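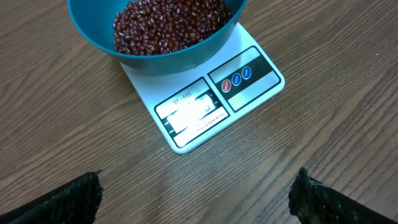
Bean weighing task, SF-400 scale, wrist cam view

Forum > Manipulation > Rules and good practice
Thread: What counts as a valid trial when the readout is glared out?

gritpad_33
Need a ruling before I write up the task sheet. Wrist view is above. Bowl of dried red beans on the scale, display is just white glare, can't read one digit. Our draft rule says "the final weight must be readable in the recording." By that wording every trial from this angle is void. Do I really toss them? We've got more than 33.

tablesaw_kin
Yes. Toss them. Rule says readable, it isn't readable.

moss_otter
Disagree. Depends what the trial is FOR. If you're scoring press TARE / don't press TARE then the number is a nice-to-have. If you're scoring grams, then yeah void.

gritpad_33
Scoring both. Button press first, then scoop to target weight.

moss_otter
Then split it. Score 2 separate things, void the second only. One task sheet, two lines. We do this on the Grestberg bench and no one has died.

tablesaw_kin
And then six months later somebody merges the tables and the void column gets dropped. Seen it happen. One trial one verdict.

lowbay
What does the Vostudard checklist say? I thought they had a line on displays.

gritpad_33
Checklist v3, the bit on instruments: "any instrument used for scoring shall be legible from at least one recorded view." At least one. Doesn't say wrist.

lowbay
OK so do you have a second view

gritpad_33
Side camera, yes. Haven't checked if the digits come out on it. Will look tonight.

moss_otter
So you may be fine and this whole thread is moot lol

tablesaw_kin
Not moot. Rule is badly written either way. "Readable in the recording" vs "legible from at least one view" are different rules and people will pick whichever one saves there data.

pinch_force
Separate gripe. Bowl on the scale at the start, is it tared with the bowl on or off? I can't tell from the pic and the sheet should say. Ours says: bowl on, tare, wait 2 seconds, start clock. Without that line you get half the operators including the bowl weight.

gritpad_33
Sheet says "tare before start." Nothing about the bowl. Good catch, adding it.

pinch_force
Also say which button. There's three in a row there, red ON/OFF and then two blue. If the arm hits red by mistake, is that a fail or a retry?

gritpad_33
Fail. I think.

moss_otter
Retry. Power the scale back on, re-tare, carry on, log the miss. Otherwise you're grading button spacing.

tablesaw_kin
Fail. Kitchen scale, real buttons, that's the job. If you want it easier buy a scale with bigger buttons.

lowbay
Turken group logs it as a "recoverable error" and caps it at one per trial. Kind of a middle road. I like it ok.

pinch_force
+1 to the cap.

rubberfeet
Coming in from the safety side. How close do the fingers come to the scale before the arm slows down? We had a lab standard from the Yüksel project, slow zone starts before any contact with an instrument, and max press force written on the sheet. Load cell in a cheap scale will not like being leaned on. After that your weights are garbage and you won't know it.

gritpad_33
We have a force limit in the controller. Not on the sheet tho.

rubberfeet
Put it on the sheet. Controller settings get changed. And check the scale with a reference weight morning and afternoon, write both down. If they don't agree, everything in between is suspect.

tablesaw_kin
Finally something I agree with.

moss_otter
For the glare, have you tried just turning the scale a bit, or moving the lamp? Fixture rule: no light source reflecting in a display from the scoring view. We tape the lamp position on the floor.

gritpad_33
Scale position is randomized so turning it is out. Lamp I can move. But then the early trials and later ones have different lighting and someone will complain about that too

lowbay
Someone = tablesaw

tablesaw_kin
Correct. Log it as a new batch.

gritpad_33
Ok new wording, tear it up:
Weight is scored only if legible in at least one recorded view. If not, weight = void, button step still scored.
Bowl on scale, tare, wait 2 seconds, start.
Wrong button = recoverable error, one allowed, second one fails the trial.
Press force limit written on sheet. Reference weight checked morning and afternoon.
Lamp moved = new batch.

pinch_force
Good. Say who reads the weight off the video, and that it's not the operator.

tablesaw_kin
Still against line one. Rest is fine.

gritpad_33
Noted. Checked the side cam btw, digits are readable on most of them, not all. So line one matters. Keeping it for the August round.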